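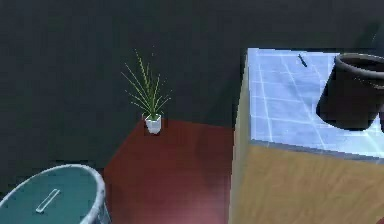 Houseplant

A houseplant, sometimes called a pot plant or an indoor plant, is a plant grown inside a home, an office or some other building, usually in a container and usually for the simple pleasure of having something green nearby. Most of the plants sold for this purpose come from warm parts of the world, where many of them grow on the shaded floor of a forest, and that is a large part of why they put up so well with the dim corners and steady temperatures of the average living room.

History

People have kept plants in containers for a very long time, and pots for growing were in use in ancient Egypt, Greece and Rome, though these mostly stood in courtyards and gardens. Growing tender plants under a roof through the winter became a fashion among wealthy Europeans in the 1600s, when citrus trees were wheeled into heated orangeries at the first sign of frost. By the Victorian period the habit had spread to ordinary parlors, and ferns, palms and the famously tough aspidistra became fixtures of middle-class life. Gas lighting and coal fires were hard on most plants, and the aspidistra earned its nickname, the cast-iron plant, by surviving both.

Central heating and larger windows changed things again in the twentieth century. Philodendrons, rubber plants and spider plants were everywhere by the 1970s, often hung from the ceiling in knotted cord holders that have since come back into style.

Care

Light is the first thing to think about, and it is easy to misjudge, as a room that looks bright to a person may be quite gloomy to a plant. A window facing east suits a great many species. Cacti and most other succulents want more sun than that, while ferns and peace lilies are content with less.

Watering causes more trouble than anything else, and far more houseplants are lost to soggy roots than to drought. The usual advice is to push a finger an inch or so into the soil and to water only when it feels dry -- and then to water thoroughly, letting the extra drain away. Most plants need less in winter, when growth slows down.

Repotting is generally done in spring, into a pot only slightly larger than the old one. A plant that has been given far too much room may sit for months in wet soil that its roots can't reach.

Clubs and local shows

Houseplant societies tend to be small, friendly affairs. The one in Dorham, founded by Raymonde Melnyk and Brayden Lévesque, holds a plant swap every June in the Charbonneau Hall, and its 11 classes include one for plants grown from kitchen scraps. Almost 700 people came to the most recent swap held there, a good number of them carrying spider plant babies in paper cups.

See also

Container gardening
Orangery
Succulent plant
Terrarium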